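Part-time packer, fruit and vegetable bags
Gundik, Drokgate site
Ref. 2258

Gundik supplies mixed bags of fruit and vegetables to small shops and offices. We are looking for a part-time packer to join the morning team at Drokgate from December.

Hours: 16 per week, starting at 6.30 am. Shifts are agreed a month ahead.

What you will do
Fill bags from the order sheet, heavier items first.
Check fruit for bruises and soft spots and put rejects aside for the compost bin.
Move stock from crates to bowls so the bench is ready for the next order.
Wipe down the table and sweep up at the end of the shift.

What we ask for
You should be able to stand for most of a shift and lift a full crate with a second person. You need to read an order sheet in English. Previous packing or shop work is useful but training is given. Please tell us about any food allergies or skin conditions when you apply.
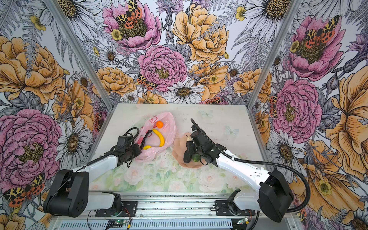 Banana and other fruit in a pink bag, with a peach-coloured bowl alongside.

What we offer
Paid breaks, gloves and apron supplied, and a bag of fruit to take home each week. Free parking behind the Tejada building, or take the bus to Drokgate Cross.

How to apply
Send a short letter or a CV to Přemysl Koubek, Packing Supervisor, Gundik, Unit 16, Drokgate, or ring extension 2545 between 9 am and 3 pm. Please quote the reference number. Applicants who are invited in will be asked to pack a trial order, for which we pay one hour's wage.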